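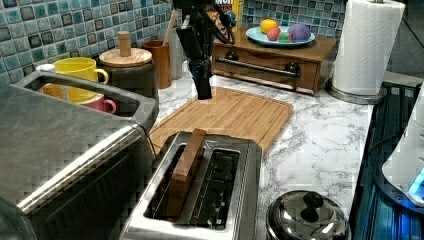

11 January 2021

Toaster day again. Our team name is officially Poltari now (I voted for Laxdal and lost) and the club has us on the bread task until the Grevville meet. The bread is a block of wood, by the way. Sebastião Moura cut a whole stack of them for us over the break and sanded the corners, bless him.

I drove for most of the afternoon and my wrists are toast too, ha. Getting the block off the board is easy. Getting it lined up with a slot is where I go to pieces - I keep coming in crooked and then overcorrecting. Sebastião says to stop staring at the fingers and watch the slot. I tried that and my last 23 runs were a lot calmer!

We're at 1,028 saved runs as a team, and the goal for January was 1,000, so pizza is owed to us. I'm holding the coach to it.

Still have to write up my 2 pages on the grip settings, and I haven't started. Also need to ask if we can try the lemon next, I'm so sick of bread. Kostadow's team already got to do fruit and they won't shut up about it.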